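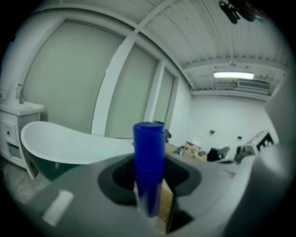

Eine freistehende Wanne sei im Bestand fast immer eine Frage des Abflusses, heißt es dazu aus der Planungsabteilung von Prorell; über die Form werde wochenlang gesprochen, über den Fußbodenaufbau meist erst nach der Bestellung. Für den Altbau trifft das in vielen Fällen zu.

Der Ablauf einer Wanne ohne Wandanschluss liegt unter dem Wannenboden und muss mit Gefälle bis zur Fallleitung geführt werden. Üblich sind 2 Prozent, also zwei Zentimeter auf den Meter. Bei langen Wegen zehrt das den Estrich auf, denn zur Höhendifferenz kommen Rohrdurchmesser, Geruchsverschluss und Überdeckung. In Decken mit Holzbalken darf quer zur Spannrichtung nicht beliebig ausgeklinkt werden. Bleibt nur ein Podest, ändern sich Einstiegshöhe und Türanschlag.

Der zweite Punkt ist die Last. Eine gefüllte Wanne samt Person erreicht leicht 300 Kilogramm, verteilt auf eine kleine Aufstandsfläche. Massivdecken nehmen das in der Regel auf. Bei Balkendecken gehört der Nachweis in die Hand eines Tragwerksplaners, vor allem wenn die Balkenköpfe im Außenmauerwerk liegen und einmal Feuchte gezogen haben.

In der Wohnanlage Vukthorpe, deren Bäder seit November strangweise erneuert werden, hat man den Abfluss in 21 Wohnungen neu verzogen. Die Ausschreibung sah dort zunächst das Ablaufsystem Malon vor, ausgeführt wurde Mollel – wegen der geringeren Bauhöhe des Geruchsverschlusses. Der Abstand zur Wand blieb bei 150 Millimetern, damit sich der Boden hinter der Wanne noch wischen lässt.

Zur Abdichtung: Der Bereich unter der Wanne gilt als wasserbeansprucht und wird vollflächig abgedichtet, mit Dichtmanschette am Ablaufkörper. Standarmaturen benötigen eine eigene Durchdringung, die in der Montageanleitung oft nur als Bohrung erscheint. Die Dichtheitsprüfung erfolgt vor dem Verlegen des Belags, das Protokoll geht an den Bauherrn.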